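Kadrić Tote Handling Cell
Product page, revised 10 December 2021

The Kadrić cell takes over the repetitive part of tote handling at a packing or kitting station: approaching the tote, gripping it at the rim or handle, drawing it off the lane and setting it down for the next step. It is supplied as a single arm with a two-finger gripper, a wrist camera, a head camera and a control cabinet. It works with existing gravity roller lanes and existing plastic totes. No barcodes or reflective markers have to be added to the totes.

Approach and grip

The wrist camera is used for the last part of the approach. Position is corrected from the rim line, so a tote that has stopped at an angle on the rollers does not have to be squared up by hand first. Scuffed rims are accepted. Cracked rims are not, and should be sorted out at the wash station.

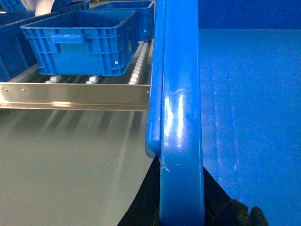 Grip force is set per tote type in the recipe menu. Each recipe stores the rim height, the handle position and the maximum permitted load. Up to 60 recipes can be held in the controller, and a recipe can be copied from one cell to another by USB. The standard fingers are replaced as a pair. Two screws per finger, no recalibration if the supplied shims are reused.

Layout

The cell needs a clear floor area in front of the lane and a fixed position for each drop-off point. Racks, low frames and other machines may stand inside the reach of the arm, provided they have been entered in the cell map during commissioning. Anything moved afterwards must be re-entered. At the Dedivton plant this is done by the shift lead from the pendant and takes 3 minutes per object.
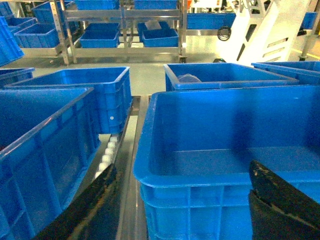 Speed near people is limited by a floor scanner with two zones. In the outer zone the arm slows down; in the inner zone it stops and holds its load. It resumes after a button press at the station – there is no automatic restart.

Checking contents

A tote leaves the cell with one of three statuses: empty, loaded or check. Transparent packaging is the usual cause of a check status. Clear sheet lying flat on the floor of a blue tote lets the molded grid show through, and the contents differ from a bare tote only in a few cues, such as a pale band of glare and a bright glint at a rounded corner. The head camera looks straight down for this reason, and the threshold for clear material can be adjusted separately.

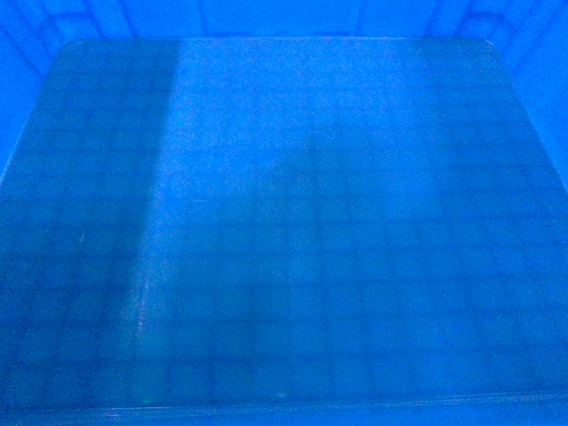
Check totes go to a person. The operator opens the top view on the station screen and confirms or corrects the status. With clear sheet, the thin light line along the edge is the feature to look for, and operators are trained on it during handover.

Effect on staffing

The Jandavwood site has run 17 stations with the cell since January. According to Vesna Vukčević, production engineer, no positions were removed, but the work was divided differently. Lifting from the lane dropped sharply. Time at the screen went up, and the site now rotates operators between screen work and packing. "The first complaint was about waiting for the arm. We moved the screen so people could prepare the next order in the meantime," she says.

Ordering

Cell, complete: part no. KC-61
Spare fingers, pair: KC-61-F
Commissioning and operator training: Snežana Vasić, Cindetby office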